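Skoleo Robotics Club
Progress report to the Tundden Education Fund, second instalment
Reporting period ending December

Summary
The kitchen task project is on schedule for two of its three parts. The third, the washing-up task, is six weeks behind and we ask that its milestone be moved to the end of next term. No extra money is requested.

Activities this period
The club has 14 students enrolled, all in Years 9 to 11. They meet after school in the food technology room, which has a working kitchen along one wall. Students have split into a gripper team, a vision team and a team that records and labels the practice runs.

Recording took up most of the period. The students logged 1169 runs, each one a single attempt at picking up an item and placing it somewhere else. Runs are checked by a second student before they go into the set. Those with a dropped item are kept and labelled as failures.

The sink task uses two round bowls, one pale blue-gray and one pale pink. They start side by side on the floor of the sink, clear of the drain, and the job is to lift each one out and set it on the counter to the left.
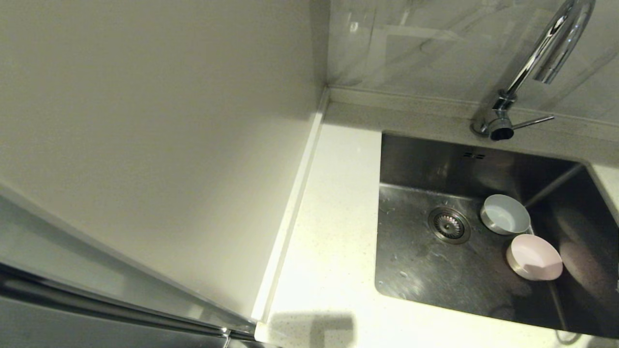
The vision team's program finds the rim of a bowl reliably on the bench but loses it in the sink, where the stainless steel throws reflections. Changing the room lights helped a little. The team will now try training on sink runs only, starting with a batch of 30.

The gripper team replaced the Bozsik finger pads after the first set split. The new pads hold a bowl by its rim but are slow to release. A revised shape is being printed.

Spending
Parts and printing are within budget. The Preson laptop listed in the application has been bought and is in use. Receipts are attached separately.

Next period
Complete the sink batch and report the success rate. Fit the revised pads. Begin preparing the student display for the regional open day, including a short written account from each team.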